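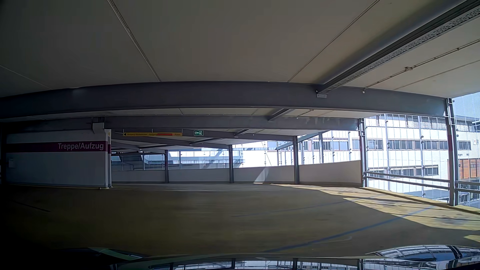 Parking deck interior, with daylight coming in from the right.

Week 2 – Patch notes and what players do with them

Hi all, my notes from class, tidied up a bit. We spent most of the hour on the December patch for Radberg, the kart racer from Stestex, and I got carried away as usual!

The patch notes ran to 485 lines. Most were tiny collision fixes, and then way down the list they'd changed how boost refills on the Drarside track. Players found it in 15 minutes and the forum thread hit 3741 replies (I read way too many of them).

Omprakash Sengar asked if boost should've had its own heading. I think so – put balance changes first, bug fixes after, and give the old value next to the new one.

For next time, read the Pace chapter on versioning and bring one set of patch notes you found confusing. Any genre is fine.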